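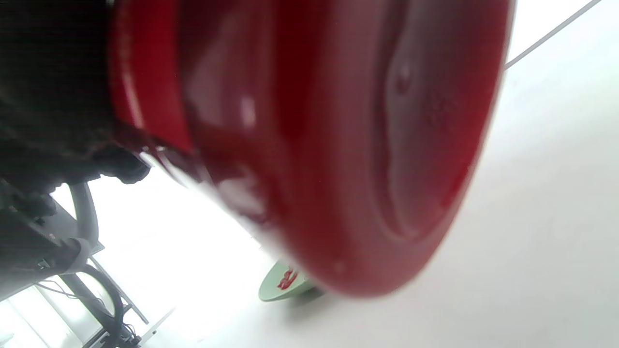

**Pose tracking drops out on close-up grasps, how do you filter it?**

I have a set of handheld gripper demonstrations for a table task and I'm turning the wrist video into end-effector trajectories with visual-inertial SLAM. Most of it tracks fine. The trouble is in stretches like the one at the top, where something glossy and red takes up most of the view and much of the rest is plain white surface and glare. The feature count falls under 70 and the estimated pose slides sideways by a couple of centimeters, then jumps back when the view opens up.

Out of 1184 episodes, roughly 300 have at least one jump like this. I'm using the Arroyo tracker with default settings, 900 features max, and exporting to Priltia for policy training. Right now I throw away any episode with a jump, which hurts, since the close-up episodes are the ones I need most. Is there a better way to do this? Should I mask the object, turn down the feature threshold, or smooth the trajectory afterward?

The bottle part of the task has a different problem. The track stays up but the gripper pose seems to lag a little.
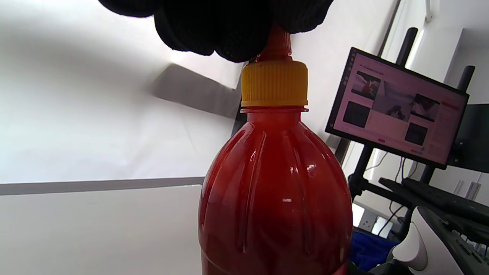

*Bottle segment, gloved hand at the spout, monitor on its stand to the right.*

Posted by tabletop_slam, 18/08/2022

---

**paston_user**

Don't smooth first. If you run a filter over a jump you spread the error into frames that were good, and then you can't find it anymore. Do it in this order:

1. Mask the parts that move with the camera (fingers, gripper body). Arroyo takes a static mask image, set in the config under `mask_path`. If you have no mask at all, the tracker may be locking onto the gripper, and that pulls the pose toward "not moving."
2. Mask the held object too, if you can. A held object travels with the camera the same way the gripper does. Highlights are worse, because they slide over a curved surface as the angle changes and give you features that match no fixed point. A rough color threshold is enough for a solid red object. It won't work so well on a clear bottle.
3. Rerun in two passes. Build the map from a slow sweep of the room first, then localize the demos against that map. This made the biggest difference for me. Short dropouts turn into relocalizations and the jump back lands in the right place.
4. Cut only the bad window. Priltia reads a per-frame valid flag, so you can keep the rest of the episode. Make sure your action chunks don't cross the gap.

Lowering the threshold is what I'd try last. On a white table it mostly gives you noise.

For the bottle, look at what is in the background. If that monitor is showing live video, its contents change while its frame stays put, and a tracker will happily pick features off the screen. Turn it away or blank it during recording. For the footage you already have, reject points that fall on the screen plane once you have the map.

The lag could also just be the camera to IMU time offset. Run the calibration again and compare. If the lag is the same size in every episode, it's the offset.

---

**sitport_dev**

Agree with the two passes. Also put something with texture on the table. We taped a printed sheet with tags near the edge of ours and the dropouts went mostly away. It has to stay in the same spot for the whole session or you need a new map.

If you are worried about the policy seeing the tags, crop them or do some runs without.

---

**grid9**

I just delete the bad episodes and record more. Takes less time than messing with the config.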